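Hand-held gripper kit for recording table tasks – worth it for a small club?

Posted in Robots & Automation at Home

Odalys R.

Hello everyone, and thank you in advance for reading all of this, because I know I go on a bit. I help run a little after-school robotics club, and this winter we would like the kids to try teaching an arm something useful, like tidying up a table. We already have the arm (an old one, but it still goes!). What we don't have is any way of showing it what to do.

A parent passed me a quote for the Jindari kit, sold through Grandow. It is a pair of hand-held grippers with cameras, the mounts, and the software that lines up the recordings afterward. The price is $2,297, plus $9 a month for storage. For us that is most of a year's money, so I'd really like to hear from people who have used this sort of thing. Can two beginners manage it at an ordinary table? How many recordings do you need before they're any use? And is there a cheaper service that would do the recording for us? We would want to decide before December.

Damilola Afolabi
Posted 10/18/20

Hi Odalys, what a lovely project, and please don't apologize for the long post – mine is going to be longer. I spent a good part of the summer on cup pickups with hand-held grippers, so I can at least tell you how the work goes, and then you can weigh it against your budget.

1. Start with one kind of thing and vary it. I went with cups. They're cheap, they roll, and lying on their sides they make you think about which way to come in. Mix paper, plastic and something heavier like a mug, and leave a few other bits and pieces on the table as well, so the recordings look like a table people use.
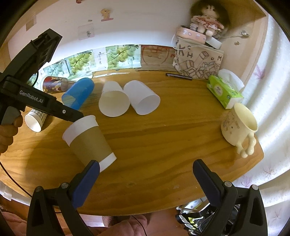 Cups on their sides at the same wooden table, both times through the camera on a gripper.
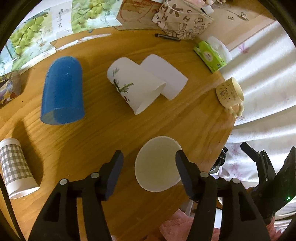
2. Practice before you record anything you mean to keep. Opening and closing the fingers is easy, and your kids will have it in minutes. Coming in at a sensible angle and not rushing is the hard part. I threw out my whole first batch, and I was quite proud of it at the time!

3. Keep the sessions short. My wrist was complaining well before I was bored, and tired people get sloppy with the grip. Swap over often, and let whoever is resting write down which takes went wrong.

4. Plan your numbers early. For one simple pickup I had 1,000 good takes before the results pleased me, and I'd put aside time for up to 3,000 if you want the arm to cope with different cups in different spots. Spread over a club that's not so frightening, but it is a lot of cups.

As for the price, I think it's fair if you'll use the kit for more than one project, and a bit steep if you won't. Do ask Grandow whether the storage fee is optional. I kept my own recordings on a plain hard drive and never missed the online part. Ask about spare finger pads too, and get the answer in writing.

bramblefoot

Rent it. Isah does kits by the month and you can send it back when the kids get bored. Can't remember what they charge.

Marguerite T.

I'm going to disagree a little with renting, although I see the sense in it. We rented from Isah for our library workshop, and by the time everybody had learned to hold the thing properly the month was half gone. The kit itself was fine, and the people on the phone were very patient with me.

You asked about having the recording done for you. Brulstead offers that – you tell them the task and the objects, and they send back the finished set. I got as far as a phone call with them. They were friendly, but they wanted a bigger order than we could manage, and my feeling is that your kids would miss the best bit anyway. Ours still talk about it.

If you do buy, see whether another club nearby would split the cost and take turns with it. Damilola is right about the wrists, by the way. Put a cushion under your elbow.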